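Sullivero
Home | News | Products | Trade Counter | Support | Contact

Search this site
Enter keyword
Go

Print this page
E-mail this page

Desby bench stand revised: new crossbar and deeper tray

Sullivero has released a revised version of the Desby bench stand, the small T-shaped holder sold for keeping rings, keys and short tools off the work surface. Orders placed through the trade counter are now filled with the revised unit. The older version stays on the price list until remaining stock is cleared.

The general layout has not changed. A single thin post rises from the back part of an oval tray and carries a horizontal crossbar. Items are hung from the bar, and the tray takes whatever is set down or dropped. The changes are to the joint between post and crossbar, the height of the tray rim, and the finish.

On the earlier stand the crossbar was pressed onto the post and held by friction. Customers reported that the bar could turn when a heavier item was hung at one end. The revised joint has a flat on the post and a matching slot in the bar, locked by one screw from above. The screw is supplied loose in the box with a hex key. It should be tightened by hand and checked again after the first week of use.

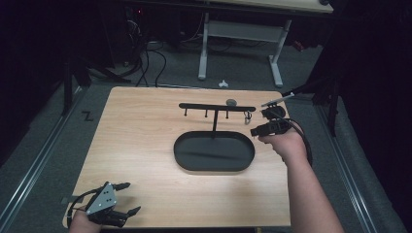

Page last changed: 4 February 2022

The stand in the photograph is the black finish, set up on a light wood-grain board. Three short pegs point straight down from the underside of the crossbar, and a small metal ring hangs near the right end. The rim of the tray is raised all the way around, and the inside is flat so that small parts can be picked out without tipping the base.

Bench checks on the new joint were carried out at the Moncrieff workshop. The test was a simple one: a ring was placed on the bar and taken off again, and the angle of the bar was read at set intervals. One stand was taken through 2474 cycles. The bar was still square to the post at the last reading. A second stand, fitted with the old friction joint for comparison, had turned far enough to be seen by eye after 332 cycles, and the check on that unit was stopped there.

The packed weight is now 448 grams. Most of the increase is in the tray, which has a thicker floor to lower the center of gravity. Users who hang items at one end only should still place the stand with the long side of the tray parallel to the front of the bench – this gives the best footing against a sideways pull.

The crossbar is interchangeable with bars from the Hotach range, provided that the Hotach adapter sleeve is fitted first. Without the sleeve the slot is too wide and the screw will not seat. Bars bought before September do not have the slot at all and cannot be used on the new post.

An upgrade pack with a post, crossbar and screw is available for owners of the older stand. The old tray can be kept. The first batch of packs is limited to 103 units, and further stock will be listed when it reaches the counter. Part numbers are given on the Desby product page, along with the revised assembly sheet.

Print this page | E-mail this page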